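Keeping the heat in at Donport

The cold weather comes off the river earlier at our end of town, and the older buildings on Clonow Street feel it first. With the heating going back on in October, the building office has put together a few notes on windows, drafts and radiators. Most of this applies to renters as well as owners.

Start with the curtains. Heavy ones should be closed at dusk and opened again in the morning, at least on the sunny side. Check that the hem stops above the radiator. If it hangs over the front, the warm air goes up behind the cloth and straight to the glass. Hems can be taken up at Gulyás Alterations, next to the pharmacy. They charge by the panel and need 4 days.
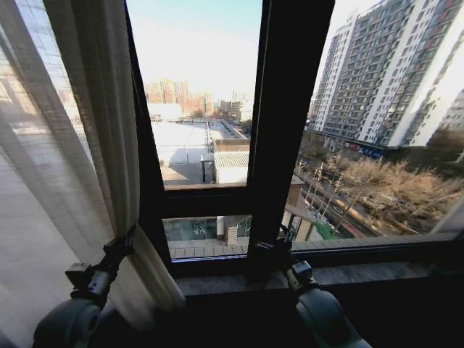
Do I have to ask before putting foam tape on my windows?

Foam tape and brush strips are fine without permission, as long as they peel off cleanly. Anything that needs screws or sealant has to go through the office first, and the form is at the front desk.

Ivar Eklund will bleed radiators again this year on floors one through eight. Sign up on the sheet by the mailboxes and write down which rooms are cold. He needs the furniture moved back and someone over 18 at home. If your radiator is warm at the bottom and cold at the top, there is air in it, so put your name down early.

The storm doors on the Mirska side have new closers. Please don't prop them open with the recycling bin. One apartment on the ground floor was down to 58 degrees last winter with the heat on full.

Leftover brush strip from the lobby job is in the bike room, free to residents. Take what you need for your own door and leave the scissors there. For no heat at night, call the office line and press 8.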